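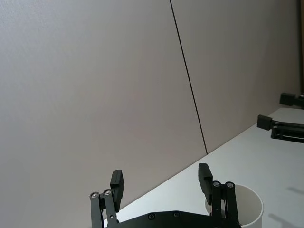
Two open grippers and one plain white cup.

I have been putting off this post since last April, which is when my aunt asked me at dinner whether she ought to wait for a robot before replacing her dishwasher. She was serious. She had seen a video, the way we all have, of a machine on two legs putting plates in a rack while piano music played, and she figured that if the thing was a year or two away she could limp along with the old Primness until then. I told her to buy the dishwasher. She did, and she likes it, and it has a little drawer at the top for the forks that she has shown to everybody who comes in the door.

But the question stuck with me, and I've been reading and asking and generally making a pest of myself ever since, so let me try to set down where I think things are.

The cup is a good place to start. A cup is about the friendliest object in a kitchen. It has one shape, it stands up by itself, and it stays where you put it. Two stiff fingers that open and close, set on the end of an arm, are a pretty reasonable tool for picking one up. And machines can do that now! They can do it quite a lot of the time, even when you move the cup over a bit or swap it for a different one, which used to throw them completely. If you had asked me ten years ago I'd have said picking up a cup was the easy part and I'd have been wrong then and only sort of right now.

The trouble is that washing up is hardly ever one cup on a clear white table. In my house it's a cup inside a bowl inside a saucepan with a spoon standing in it, and there's a tea bag involved. You lift the bowl and the spoon slides. You feel it go before you see it, and your other hand is already there. I did the dishes slowly one night, trying to notice what my hands were up to, and I was amazed at how much of it was just feeling around in cloudy water (I also broke a saucer, so I don't recommend it as an exercise).

Judite Pinheiro is the person I pester most about this. She spent 11 years at Ciobanu, where they pack bathroom fittings, and she has been on the line through two rounds of automation. Her view is that the shop floor and the kitchen get lumped together when they shouldn't be. At Ciobanu the parts come down the belt facing the same way. The boxes are all the same box. When they put in the first arms, she said, most of the work went into the shelves and the trays and the lighting, and the arm was the last thing to arrive. On a good shift one of those cells would fill 2875 boxes, and all day long it never met a box it hadn't met before.

"Then somebody changed the tape supplier," she told me, "and we were down until supper."

I've thought about that tape a great deal. My kitchen changes its tape supplier every single day. My son leaves the cereal out, the cat gets up on the counter, the good knife is in the wrong drawer, and I never once notice myself adjusting.

Now, the newer way of going about it is different from what Judite had on her line, and I want to be fair to it. The old arms were told exactly where to go. The newer ones learn from being shown, over and over, by a person steering them through the job, with little cameras down near the fingers so the machine gets a close look at what it's reaching for. A woman who teaches this sort of thing at the evening college in Urnden let me sit in the back of her class, and she said her students had recorded 600 tries at folding a dish towel. I asked how the folding was coming along. She said the first fold was lovely. The second fold was "a conversation."

Two hands matter more than I would have guessed, too. I had always pictured one clever arm, but try opening a jar with one hand, or drying a glass. One holds and one does, and then halfway through they trade. It must be a nightmare to teach -- I can barely explain it to a nine-year-old.

So where does that leave a regular person? If your chore is the same every time and you're willing to build the room around it, a machine can probably do it, and may have been doing it for years. If it's wiping a table, moving cups to a tray, putting toys in a bin, then I believe you'll see a decent one, slow and needing a rescue now and then, and I couldn't tell you what it'll cost. If it's my sink after Thanksgiving, I'm keeping my gloves.

I did pay $400 last spring for a floor-washing gadget from Kindville, and I should confess that I'm fond of it. It does the hallway and it does the hallway well. It also ate a shoelace and had to be carried back to its dock like a sick lamb. My husband thinks I should have returned it, but the hallway has never looked so good, and I've gotten into the habit of picking up the shoes first. Judite laughed at me for that. She said that's what they did at Ciobanu, only with forklifts.

Several of you wrote after the laundry post to ask about the machines that claim to fold shirts. I haven't tried one and I don't know anyone who owns one. If you do, please write and tell me how it handles a fitted sheet, and whether you'd let it near a sweater you cared about. My aunt would like to know as well -- her dryer is starting to make a noise.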